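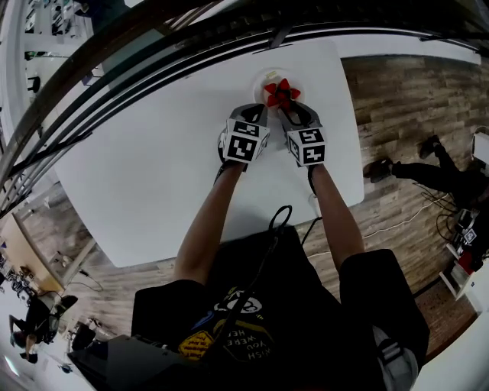

What is a strawberry, botanically speaking?

An aggregate accessory fruit. The red flesh is the swollen end of the flower stalk, and the small dry specks on its surface are the true fruits, each holding one seed.

Garden strawberry

The garden strawberry (Fragaria × ananassa) is a low-growing perennial plant of the rose family, grown for its edible red fruit. It is a hybrid of two American species, Fragaria virginiana and Fragaria chiloensis, which crossed in European gardens in the eighteenth century. It has since replaced the smaller woodland strawberry, Fragaria vesca, in nearly all commercial growing.

Plant

The plant consists of a short, thick stem known as the crown, from which leaves, roots, flower stalks and runners arise. Leaves are divided into three toothed leaflets. Flowers are white, usually with five petals, and carried in loose clusters. Most modern cultivars bear both male and female parts in the same flower and will set fruit without a second variety nearby, although visits by insects improve the shape of the fruit. Poor pollination leaves some of the achenes undeveloped, and the flesh around them fails to swell, giving a lopsided or knobbly berry.

Runners are long horizontal stems that root where they touch soil and form daughter plants. These are genetically identical to the parent. Plants raised from seed vary widely, and seed is used mainly in breeding and for a small number of cultivars sold for that purpose.

Types

Cultivars are grouped by their response to day length. June-bearing types form flower buds in the short days of autumn and crop once, in early summer. Everbearing types crop in flushes through summer. Day-neutral types flower whenever temperatures are suitable and may fruit until the first hard frosts.

Prilby is a June-bearing cultivar with conical fruit and a firm core, used chiefly for jam. Drudix is a day-neutral cultivar bred for growing under cover; its fruit is lighter in colour and keeps its cap well after picking. Aguirre, an older everbearer, is now found mostly in private gardens, as it is prone to mildew.

Cultivation

Strawberries need full sun and a free-draining, slightly acid soil. The crown is set level with the surface - too deep and it rots, too shallow and it dries out. Beds are commonly kept for three or four years, after which yield and fruit size fall and the plants are replaced on fresh ground.

Straw, matting or plastic sheet is laid beneath the plants to keep the fruit off the soil and to suppress weeds. Table-top growing, in which plants are raised in bags or troughs on stands, is now common in commercial production and makes picking easier. The trial plot at Jilside held 3734 plants in its last full season, all of them on raised troughs, with up to 200 plants in each row.

June-bearing plants are cut back after cropping. In cold districts the beds are covered from December with straw or fleece, which is removed when growth resumes.

Pests and diseases

Grey mould (Botrytis cinerea) is the most common cause of lost fruit. It spreads in damp, still air and may not show until after picking. Powdery mildew causes the leaves to curl upwards. Vine weevil larvae feed on the roots, and affected plants wilt suddenly. Slugs and birds take ripe fruit.

Harvest and storage

The fruit does not ripen usefully once picked. Some colour may develop in storage, but sugar content does not rise. Fruit for eating fresh is taken with the green cap, or calyx, attached and a short length of stalk, which slows drying and decay. Fruit for processing is often picked without the cap.
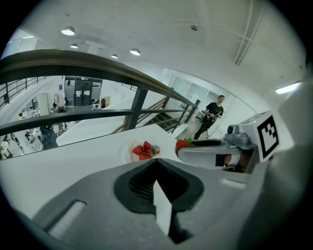 Culinary use

Strawberries are eaten raw, with or without cream or sugar, and are used in jam, tarts, ice cream and drinks. They are low in pectin, so jam recipes usually add lemon juice or a fruit richer in pectin, such as redcurrant. Freezing ruptures the cell walls; thawed fruit is soft and is better suited to sauces than to serving whole.

Fruit is washed shortly before use with the cap still in place, as the cut surface takes up water. Decorative cuts, including fans and petalled flower shapes, are made from firm fruit with a small knife.

See also

Woodland strawberry
Aggregate fruit
Soft fruit growing under cover

Page last revised 05/05/2024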